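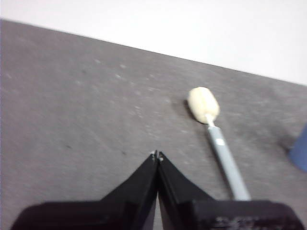 Keeping a home mobile number while living overseas

Readers preparing to move abroad frequently ask whether they should cancel their existing mobile service before departure. It is the view of this blog that most people should keep the number for at least the first year, on the cheapest plan available to them. The reasons are largely administrative.

Banks, tax offices and pension funds continue to send security codes by text message. When I left Pleddale, I had assumed that my accounts could be moved to a foreign number in an afternoon. One institution accepted the change online. Another required a visit to a branch, and the nearest branch was by then an ocean away. The matter was settled in June, after a good deal of correspondence.

Travellers have 2 practical options. The first is to move the number to a prepaid plan with a long expiry period. I chose a plan from Rallari, a small provider, which asks only that the account be topped up by $20 before the credit lapses. The second is to transfer the number to an internet calling service. This costs less over time, but some banks will not send codes to such numbers, and it is advisable to enquire before making the transfer. A number that has been given up cannot always be recovered.

Roaming should be tested before departure. Please confirm with the provider that text messages can be received overseas without charge, and that data roaming is switched off. In my own case a single evening in Lutlow with data left on came to $97 - a sum I would have preferred to spend on dinner.

Those whose telephones accept an eSIM may keep the home number on one line and a local number on the other. Older models will require a second handset, and a used one can be bought for roughly $100. The repair shop Dela Peña, near my present flat, supplied mine and labelled it clearly, and it remains in a desk drawer beside its charger.

A note on renewal dates for prepaid credit will follow in a separate post.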